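Georges Bataineh has tested table linen for commercial laundries for 7 years, most of it spent on one problem: the pale brown mark that survives a full wash cycle. His report on stain retention in white cotton, prepared for the linen supplier Lauritsen, was released on 20th July.

"People call everything brown a coffee stain," he said. "Tannin, rust, scorched starch and old cooking oil can all end up the same color. The chemistry is different in each case, and so is the treatment."

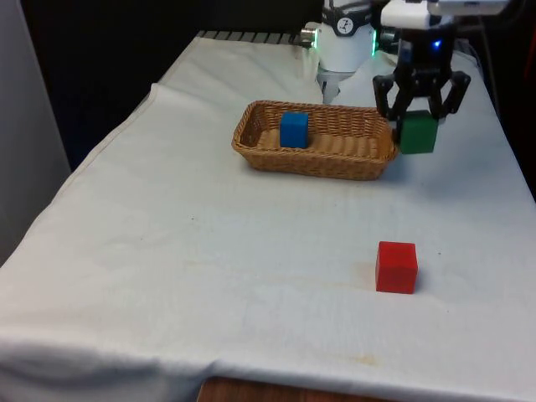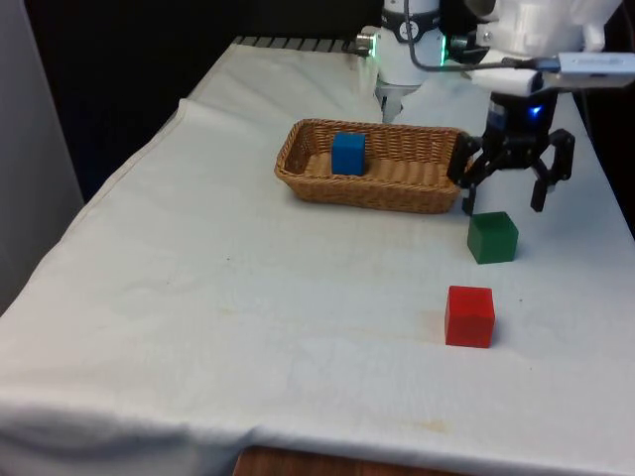

White cloths with small brownish stains, in use on a table.

The study followed 275 cloths through the Dondari wash plant. Each was logged by hand, and 1138 separate marks were entered before sorting began. Bataineh's first test is a drop of dilute oxalic acid at the edge of the mark. Rust lightens within minutes. Oil does not respond, and goes on to a solvent step.

Oil is the harder case. A film too thin to see can pass through the wash and then oxidize in storage. "The cloth leaves the plant white," Bataineh said. "It comes off the shelf in September with a yellow patch, and the customer assumes it was never washed."

Heat makes this worse. He recommends holding back any cloth with a visible mark before it reaches the ironer – once pressed, the residue bonds to the fiber and a second wash removes very little of it.

Syafiqah Khoo, who runs the finishing line at Dondari, was less sure that the advice would hold up in a working plant. "Pulling cloths before the ironer means a person standing there and looking," she said. "We run two shifts. On the late one the light is poor and you miss the tan ones."

Bataineh accepts the point. He has asked for brighter lamps over the inspection table and a change of rinse. Iron in the supply water at the Ullum site was high enough to leave specks on clean cotton, and a mild acid sour in the final rinse reduced them.

Chlorine bleach he would drop entirely for rust. "It sets the iron," he said. "You have made the mark permanent and weakened the cloth as well."

A second round of tests will cover polyester blends, which hold oil more firmly than cotton.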